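How many examples is enough?

March 2, 2025

I have been recording pick-and-place examples at the Mumton workshop since November, and I still can't say what the arm is learning from them. The pitch was simple. You guide the arm through a task, save the run, do it again, and after enough runs the model works out the rest.

We have 81 saved runs of the ball task. I threw out 18 of them last night. In most of those I had stopped halfway to think, and I don't want a policy that has learned to stop and think like me. Trorska, the training package we use, will happily swallow bad runs and give you a nice falling loss curve anyway. I've stopped looking at the curve.

My bigger gripe is with the setup. Same white table, same gray panels, same yellow bin next to the same black mesh container. If the model decides that "yellow" means "go left a bit," nothing in our data will tell it otherwise.
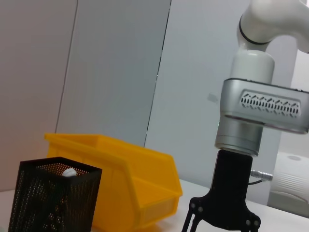
What I'm changing

The bin moves before every run now, even if it's only a couple of inches. I'm also writing down failed runs before I delete them, which the Trodstead guide says is a waste of time. Maybe so. I'd like to know what I deleted.

Then there's Hulme, our second task, with 2 runs and no plan. It can wait. I'm not recording more than 18 of anything until I've tested on a bin position the model has never been given.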